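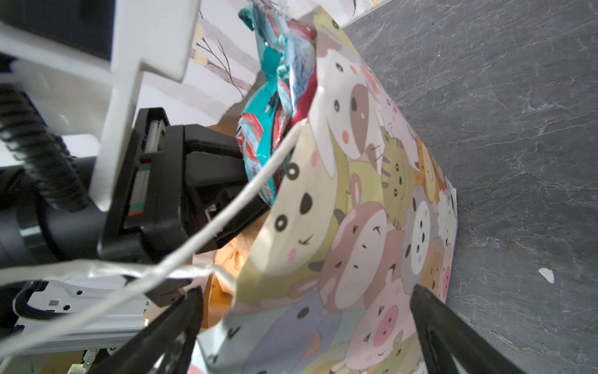
Ruotsalainen's regional manager says the arms will "free up our people for the tasks people are best at," and I have been trying since August to get anybody to tell me which tasks those are.

Thread, because I've worked gift packing for a long while and I'm tired of reading about it from folks who haven't.

For those outside the business: Curkgate is the gift hall. Orders come in, we put the things in bags and boxes, tissue, handles up, tag on, off to dispatch. Ruotsalainen runs it. Foltenow sells them the arms. The software that tells everybody what to do next, arms included, is called Tristo.

The job sounds simple. Paper bag, item, out. I thought so too in my first week. Then you do a shift of it and find out that a paper bag is a terrible object. It folds when you don't want it to. It leans. The string handles flop over the opening right when you're putting something in.

And the items! Snack packs in shiny film that crinkle and slide. Candles. Socks. A mug that weighs more than everything else in the bag put together. Every one wants to be held a different way and you stop noticing that you know how.

That's the part I'd like people to think about. You stop noticing that you know how. So when a salesman comes in and asks what your job involves, you say "I put stuff in bags." And he writes that down.

The number in the Foltenow slide deck was 1,801 bags a shift. Very exact, that one. Makes you think somebody counted. I asked where it came from and was told it was "modeled." Modeled on what? A shift with no tissue paper in it, as far as I can work out.

A friend on the dispatch side wants me to be fair, so let me be fair. The arms don't get sore wrists. I do. Packing the heavy mugs all through the holiday rush put me in a brace for most of a winter. If a machine wants the mugs, it can have the mugs and my blessing.

But it didn't get the mugs. It got the bags with one light thing in them. The easy ones. The ones we used to mix in between the hard ones so our hands got a break.

Think about what that does to a shift. Before, you'd get a heavy one, a fiddly one, two easy ones, a heavy one. Now Tristo sends the easy ones over to the arms, and what lands on your table is heavy, fiddly, heavy, fiddly, something with a broken handle, heavy.

Same pay. Same target, too, at first. They expected the same count per person with all the easy bags taken out of the pile. It took weeks of complaining to get that changed and it was changed by a little.

When I brought this up in the morning meeting the answer was that the work is now "more varied and skilled." OK. Then pay it like it's skilled. Silence, somebody looked at a tablet, next item.

Somebody in my replies already: "so you're against progress." I'm against being told my day got better by a person who wasn't there for it.

Let me talk about the new job titles, because there's always new job titles. Two people on my line are now "cell attendants." The pay bump is 20 cents an hour. I'm not kidding and I'm not leaving out a zero.

What a cell attendant does: puts the bags where the arm can get at them. Opens them, because flat bags are no good to it. Fluffs the tissue. Moves the handle out of the way. Takes out the ones that tipped. Clears the stop light. Does it again.

So look at that list. Opening the bag, the tissue, the handle. That's the job. That was always the job! The arm puts the thing in. The putting in was the two seconds in the middle.

And those two seconds are what gets counted. On the Tristo board it says the arm packed the bag. The person who did everything on both sides of it shows up as "support time," and support time is a cost, and costs are what they look at when they decide how many people they need next year.

I don't think anybody sat down and planned it this way to be mean. I think somebody picked what was easy to count. It comes out mean anyhow.

Things I was told would happen, and where they stand.

Fewer injuries: can't say. They changed the form you fill in for a sore hand the same month the arms started, so the old numbers and the new ones don't line up. Handy.

Retraining: there was a course. It was a set of videos. You could do it on your break, and I mean that was when you were meant to do it.

No layoffs: true so far. What they did was not replace anyone who left. Nobody gets walked out the door, the table next to you just stays empty. Then they move your stool down and take the table away.

I got into it with a guy from the install crew one afternoon. Decent guy. He said the hard part for the arm is anything that gives when you squeeze it. Film, paper, cloth. He said a steel block would be no trouble at all. I told him we don't get a lot of orders for gift-wrapped steel blocks.

He laughed, then he told me he'd asked for another six months before they put it on the live line and was told no. He wasn't surprised. So there are skeptics on their side too, they just don't get invited to the launch with the cupcakes.

(There were cupcakes.)

What bothers me more than the arms is the talking. We used to stand across from each other. You learned whose kid was sick, who was looking for a car, who'd had it with who. Now there's a cell between the tables with a guard around it, and if you want to say something you wait for break. The new hires don't know anyone. One of them was here a month before I heard her voice.

You can't put that on a slide so it isn't on the slide.

And the pace. With people, the pace goes up and down. Slow after lunch, quick when there's a good song on. Tristo doesn't like that. It feeds the arm at a steady clip, the attendant has to keep up with the arm, then the rest of us get fed to match. I never used to look at the clock at 3 in the afternoon. Now I look at it plenty.

Question from the replies, a good one: do customers notice? Some. We get notes back. Most are about items sitting crooked or tissue pushed down to the bottom. The notes for the arm bags and the hand bags go in one pile, so there's no way for us to tell which is which. I asked if they could be split out. I was told it would be looked at.

Another one: would I want the arms gone? No. See above about my wrists. Here's what I'd want, and it isn't much.

Give the arms the mugs, or keep working on it until they can take the mugs. Start with what hurts people and leave the easy bags in the mix till then.

Count the opening and the tissue and the handle as packing, because they are.

Ask the people on the line before it goes in, and I don't mean a survey with smiley faces on it. We could have told them about the handles in one minute flat.

If there's money saved, show us how much, and show us which part of it comes back to the floor. I've asked for that figure three times. The first time it was too early to say. The second time it was confidential. The third time they'd forgotten I asked.

The lease on the first set runs out next year and there's talk of 768 square feet more being cleared for a second one. That's the far end, where the lockers and the good microwave are. So far we've heard where the arms will go and we haven't heard where the lockers will go.

Maybe the next ones will be better. The salesman says they'll be 100 percent hands-off. He said that about these as well, and he said it to a room where two people had just spent the morning with their hands on them.

I'm not predicting anything. I've heard "in two years you won't know the place" from three different managers now and two of them don't work here anymore. The bags still need opening.

Muting this for the night, I'm on early. If you work at another site with the same setup, tell me how they count your support time - I want to know if it's just us.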